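The two-minute bath

Most of the work in a clean bathroom happens before anyone reaches for a spray. The rest is keeping water off the surfaces once you have finished with them. 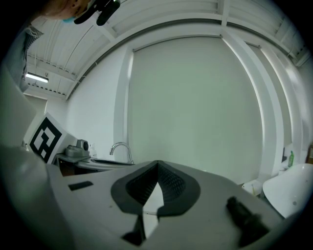

Limescale builds up wherever water is left to dry. Taps get it worst, and an arched one like the chrome tap over this basin collects it underneath, where the cloth seldom goes. Wipe along the inside of the curve first, then dry round the base.

Baths are simpler. Rinse from the rim down, then draw a squeegee across the sides and push the water towards the drain. It takes two minutes and saves a long scrub at the weekend.
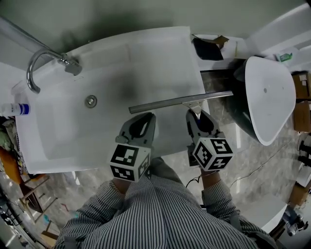 Breditz Magazine | Home and Household Desk

A long metal blade covers a wide strip of the bath at each pass. Keep it flat and go gently near the metal drain. Bottles left on the rim should come off first, as they leave rings.

Related
Bodnár tiles: 90 years on the same street
Six ways to store towels
Small bathrooms under 100 square feet
What to clean in April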